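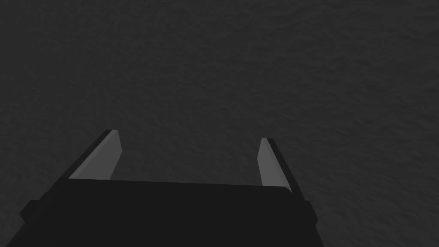

Cluso parallel gripper: wrist camera view vs. cell model, fingers not symmetric
Forum: Cell Setup and Maintenance

tolstack
Setting up the Cluso gripper in the Drilto simulator before the real cell gets its July shutdown. Wrist camera is mounted behind the palm looking out between the fingers. With the jaws commanded full open, the right fingertip renders lower than the left, and the right pad looks narrower. The top edge of the palm also slopes down slightly to the right. Both fingers use the same mesh, mirrored. Joint values match to the last digit. Where would you look first?

greaseport
Camera mount frame. If the palm edge slopes too, the fingers are fine and the camera is rolled or offset. Check the rotation order in the mount definition. Ours imported with roll and yaw swapped.

m_hollis_cell3
Disagree that the fingers are cleared. A mirrored mesh with the origin off the centerline will do the same to the pad. Measure tip to palm face in the model on both sides before you touch the camera.

tolstack
Measured. Tip to palm face is identical left and right. Camera roll in the mount file is 2 degrees, which I did not enter.

greaseport
There it is. Look at the lateral offset while you're in that file.

tolstack
Lateral offset is 5 mm, also not mine. Both come from the Rosdale mount template. I assume somebody copied them from a measured bracket.

biwott_line
Then don't zero them yet. We run the same bracket on the Biwott line and the real one does sit crooked. The template values may be a calibration from somebody's actual cell. If you zero them, the sim looks tidy and your real images won't match it.

greaseport
A template should be nominal. Calibration belongs in a per-cell override. Anything else and you inherit a stranger's bent bracket.

biwott_line
Agreed on where it belongs. I'm saying measure the real bracket first, then decide what goes in the override.

m_hollis_cell3
Separate item. The work surface is plain dark grey mottle with no edge or marking on it anywhere. You can't judge camera pose against that. Put a calibration board in the model, 100 mm square, flat under the open jaws, and solve for the pose.

tolstack
Board is in. Solve returns the same roll and offset as the file, so the renderer is doing what it is told. Override created with zeros for now. Real bracket gets measured at shutdown.

greaseport
When you do, loosen all the bracket screws, seat it against the flange, then torque in 3 passes. Take the calibration after the last pass. Ours moved when we calibrated first.

biwott_line
And repeat it after any finger pad change. People pull on the bracket to get at the left pad screws.

m_hollis_cell3
Never seen that with the short hex key. Otherwise yes.

tolstack
Noted. I'll post the measured values in this thread after the shutdown.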